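Laundry > Folding > White Pants on the Bed

Print this page | E-mail this page

Folding White Pants Without Losing Your Temper

I own one pair of white pants and I spend more time looking after them than I do wearing them. They live in a drawer at our place in Pons, where they come out for dinners that serve red sauce. What follows is how I fold them.

Use the bed. A table is a better height, but mine has crumbs on it, and white twill finds a crumb the way a dog does. Make the bed first and pull the bedspread tight. A cream floral one does fine under white, and it won't leave dark lint behind like my old navy blanket did.

Lay the pants sideways, with the seat to your left and the legs running right. Lay one leg on top of the other and line up the hems before you touch anything else.

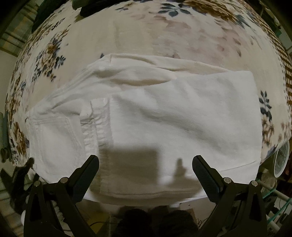
The legs are easy. Any fool can flatten a leg. All the trouble is up at the waistband, where there are belt loops, a zipper and pockets with opinions. Reach into each front pocket and push the lining down flat. While you're in there, check for tissues. I once washed one with a full load and was picking it off socks until October.

Smooth from the seat toward the hem, with your palm and not your fingertips. Long strokes. If a seam puckers, pull it gently at both ends and let go. If it puckers again, it was sewn that way and you can both move on.

Wide wrinkles across the cloth will usually give in to a damp hand and 4 minutes of being left alone. I have a bottle of Dindow wrinkle spray that promises the same thing and smells like a dentist's lobby.
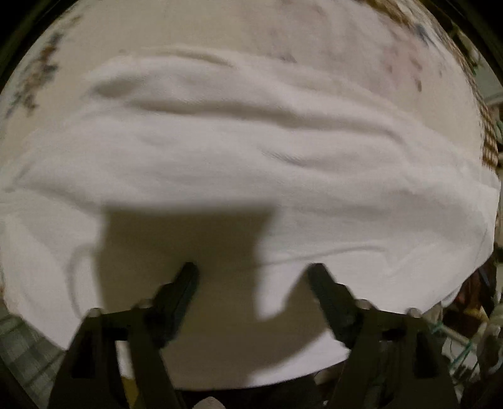 Putting Them Away

Fold the legs in half toward the seat, then in half again. You want something near 14 inches long, or whatever your drawer allows. My Soso dresser has drawers 23 inches wide, so I get the pants in beside the pillowcases with room for regret.

Don't stack jeans on top. Blue rubs off, and it only ever rubs in one direction.

Hangers work too, if you have closet space. I have a closet with a vacuum cleaner in it.

Last updated 9/5/21

Contact | Copyright Gusance Home Tips | Back to top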